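Food and the Household, Session 6: What We Eat With
Evening course, Prinstead Adult Learning Center
Tutor: Bianka Mészáros

Welcome back, everybody, and thank you for all the wonderful talk last week about bread (I have gone home with four new recipes and will report on them when I'm brave enough). Tonight we leave the kitchen and sit down at the table. These notes follow what I'll say fairly closely, so please don't feel you have to scribble the whole time.

1. Fingers first

It's easy to think of eating with the hands as something people did before they had anything better, and I'd like us to put that idea away right at the start. A great many people eat with their hands today, very skillfully, and there are rules about it just as strict as anything in a book of table manners. Which hand you use, how far up the fingers the food may go, who washes first and who pours the water: all of that gets taught to children, slowly and with a good deal of nagging, exactly the way some of us were nagged about elbows. Asanka Siddiqui has kindly offered to talk for a few minutes about rice and how it's gathered with the fingertips, and I hope you'll ask him lots of questions.

2. The knife and the spoon

For a long stretch of European history a guest was expected to bring a knife along to dinner. It was a personal thing, worn at the belt, and it did for cutting, for spearing and for quite a few jobs that had nothing to do with dinner at all. Spoons were often personal too, and could be passed down in a will. The material told you a lot about the household: wood or horn for most people, pewter if things were going well, silver for the very comfortable. When you do the reading, look out for how often a spoon turns up as a christening present. We still have the phrase about being born with one in your mouth!

3. The fork, which took its time

Large forks for holding meat steady while it was carved are very old. The small fork for eating is a much slower story. It was in use in Byzantium and then in Italy long before the rest of Europe took to it, and in England it was laughed at well into the 1600s as a fussy foreign habit. What changed people's minds? Some writers point to sticky sweet dishes, which are miserable to eat with your fingers when you're wearing a big lace collar. Others think it had more to do with a new feeling that touching shared food was a bit rude. I lean toward the second, but Lungile Cele argued the other side so well in our spring group that I now say so more quietly.

4. Chopsticks

The earliest ones we know of come from China and were made of bronze, and they seem to have been used for cooking and serving before anyone ate with them. Over time, food cut small in the kitchen meant there was little need for a knife at the table, and the sticks moved from the pot to the diner's hand. As they spread, they changed. Chinese chopsticks tend to be long, handy for reaching shared dishes in the middle. Japanese ones are usually shorter and more pointed. Korean ones are very often metal, and come with a spoon, which does the work for rice and soup.

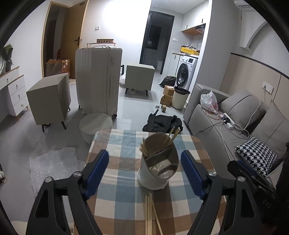 Fig. 1. Wooden chopsticks kept in a cup on the table.

Manners matter here as well. Standing a pair upright in a bowl of rice is avoided in China, Japan and Korea because it calls funerals to mind, and in Japan passing food from one pair to another does the same. We'll have some practice pairs on the back table during the break, along with a bowl of dried beans, and I promise that I drop more beans than anyone.

5. For next time

Please read chapter 4 of the course book, and bring one thing from your own cutlery drawer that you'd be sorry to lose. It can be as plain as you like. Kevser Dönmez is bringing her grandmother's tea spoons, so we'll begin with those and go around the room from there.

Questions to chew on at home: Who taught you to hold your fork, or your chopsticks, or your bread? Was there a "good" set, and when did it come out?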